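February
By the Kurkenstead Transit Office
2 min read

Kurkenstead will extend its driverless shuttle service to the Collet district in February, following a review of the first route between the rail station and the hospital. Ankica Bošković, who directs the program for the transit office, discussed the decision at the depot on Wednesday.

"The first route gave us a clear record of how the vehicles handle ordinary traffic," Bošković said. "Collet asks more of them. The streets are narrower, and there are 3 school crossings."

The extension adds 4 stops and 2 vehicles, both supplied by Zanden. A trained attendant will remain on board during all service hours. Bošković said the office has no plans to change that requirement this year.

"Riders tell us they want a person to speak to," she said. "Some need help with the ramp. Others want to know whether they are on the right shuttle."

The office received 67 written comments on the proposal. Many concerned the stop at Collet Market, where delivery trucks often block the curb in the morning. The stop has been moved to the north side of the street, and loading hours will be posted before service begins.

Asked about snow, Bošković was cautious. The shuttles will be withdrawn when lane markings cannot be read, and a regular bus will cover the route. "We would sooner run a bus than leave people waiting in the cold," she said.

Fares will match those on city buses, and transfers will be accepted in both directions.

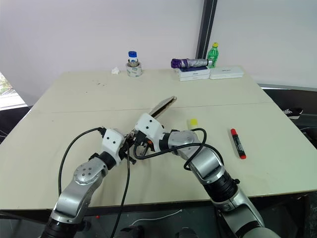

Maintenance of the shuttles will stay with Sarnolari, whose contract covers sensor cleaning, brake checks and software updates. Bošković said the firm's technicians will inspect each vehicle before the morning run and again after the last. "Our concern is the street," she said. "The shuttle has to stop where people expect it to stop." Timetables for the Collet route will be available at the station desk and at the public library.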